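Notes from the Hakwood coating line, January

Maëlle Cloutier and I spent a morning at Hakwood, where Rendanell has its cookware blanks coated. We went to see the new curing oven and to settle a question about film thickness at the rim. Ikechukwu Mohammed runs the line and took us through it in process order, starting at receiving.

## Surface preparation

Blanks arrive stamped and trimmed, stacked with paper between them. They go through an alkaline wash, two rinses and a hot air dryer before blasting. The blast cabinet uses aluminum oxide grit, topped up every shift. Roughness is checked with a stylus gauge at the center and at one point on the wall. Maëlle asked whether the wall reading is taken before or after the grit is topped up. It is taken after, and she would like to see one of each.

Dust removal is by air knife only. The old tack cloth station is still bolted down next to it and is used as a shelf.

## Spray booths

There are 4 booths: primer, midcoat, topcoat and one kept for trials. Viscosity is measured by flow cup at the start of each batch and again after lunch. Humidity is logged on paper. Fluid temperature is logged by the controller, so the two records have to be lined up by hand when something goes wrong.

Our rim problem starts in the topcoat booth. The gun angle was set for a straight-walled pan and was never changed for the flared one. Ikechukwu had already drawn up a new bracket, and we agreed the angle on the spot.

## Curing

The oven is a Skavex conveyor unit with separate flash-off and cure zones. A data logger rides through on a carrier with probes clipped to the base, wall and handle bracket. The bracket lags the base on the way up, as you would expect from the extra metal. Belt speed is locked behind a key, and the key was in the lock.

## Inspection

Finished pans are checked under a diffuse white light for pinholes, runs and dry spray. Of the last 100 pieces pulled for audit, 99 passed visual and 95 passed the tighter rim thickness limit we asked for. All the rim failures were on the flared shape. Adhesion is tested by cross-cut and tape after a boil.

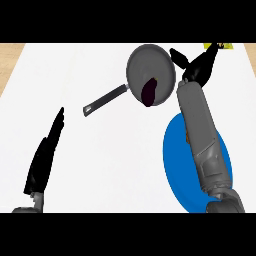
*Gray frying pan with a long dark gray handle, lying flat on a white surface.*

The gloss standards are due for replacement. The lab has two sets, and they do not agree at the low end of the scale. Thái, the supplier of the older set, will recalibrate them if they are sent back in the original case, which has been mislaid.

## Open items

- New gun bracket for the flared shape, then a repeat rim audit.
- Blast roughness readings before and after a grit top-up.
- Electronic humidity log for the topcoat booth.
- Copy of the oven profile to Maëlle, with probe positions marked.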